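4 Sorting and storing spare cables

Issued 4 Aug 2025. Replaces the sheet that came with the Mondix shelving.

Most guides to cable storage tell you to buy more boxes. We doubt it. In our experience a box without a rule fills up with things that fit no socket anyone still owns, and a second box only doubles the problem. The steps below assume you have one box and an hour to spare.

4.1 Before you start

Unplug everything you mean to sort. A lead that looks dead may still be live at the other end.

CAUTION: Do not keep a mains lead with cracked or taped insulation, whatever the label says.

4.2 Coiling

1. Run the cable through your hand from one end to the other and feel for kinks.
2. Make the first loop no tighter than a saucer.
3. Lay each new loop beside the last. Wrapping round the elbow is quick, and it puts a twist in the cable every time.
4. Fasten with a soft strap. The Clerar ties are sold as reusable; ours gave up by December, so treat that claim with care.
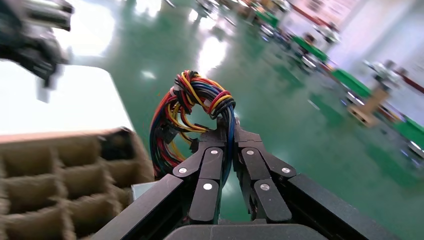

Fig. 11. Multicoloured wires kept together in a coil.

NOTE: Thin wires of several colours may be coiled as one bundle if they belong to the same job. If you can't say which job, they don't.

4.3 Labelling

5. Write what the cable connects, and the date you last used it. "Misc" is banned.
6. Put the label near the plug. Cumetis suggests colour codes, which work until the person who knows the code goes on holiday.

Bello Fashola, who checked this section, wants a printed list as well. Make one if you like. Ours was out of date within 13 days.

4.4 Boxing

7. Use a box with compartments, one for each type of plug. Plain cardboard does as well as the Seppälä trays at a fraction of the price.
8. Put heavy leads at the bottom.
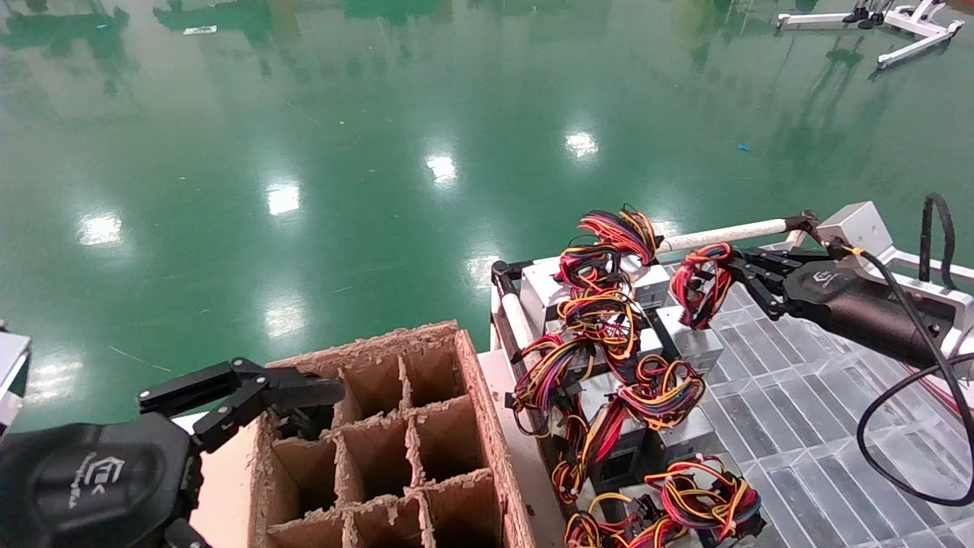
9. Stop when the lid no longer closes flat. Pressing down on it bends the plugs, and a bent plug tends to be found on the day you need it.
10. Go through the box again in a year. Anything with the same date on its label can probably go — take it to a recycling point that accepts electrical waste.

NOTE: Coiled extension leads should be fully unwound before use. See page 272 for load limits.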